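Vevura handover task – progress report to Proritz, August

Summary
Behind on the recordings, ahead on the hardware. Main item this month is the drop fault, see below. Budget fine.

What went wrong
Of 524 handover attempts, 46 ended with the stick dropped or let go too early. Most of them in one long Sunday session, which should of been stopped sooner. We carried on till 4 pm thinking it was operator tiredness. It wasn't – the fingers on one hand-held gripper were closing out of line, so the pads met at one corner and the stick rolled out.
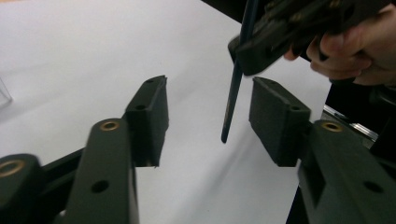
Cause as far as we know: screws working loose in the finger mounts. Fornex, who print our fingers, think the holes are a touch oversize. We think we also overtightened at the last pad change. Probably both, still arguing.

Safety
One pinched fingertip, same session. Skin not broken, logged the same day. Rule now is that the giving hand stays clear of the other gripper's pads untill the stick is let go. Should have been written down from the start.

Done since
Screws swapped and thread-locked on both grippers. Alignment check every 50 attempts. All 46 failures kept and tagged, Lashari want them for the fault detection work.
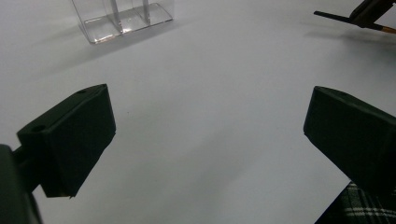 Gripper open over the table, clear divided container at the back.

Still to do
– new finger set from Fornex, 2 weeks late
– repeat the Sunday session in full
– decide whether the attempts before the fault was spotted can be used. Need your view on this one please, it affects the total we report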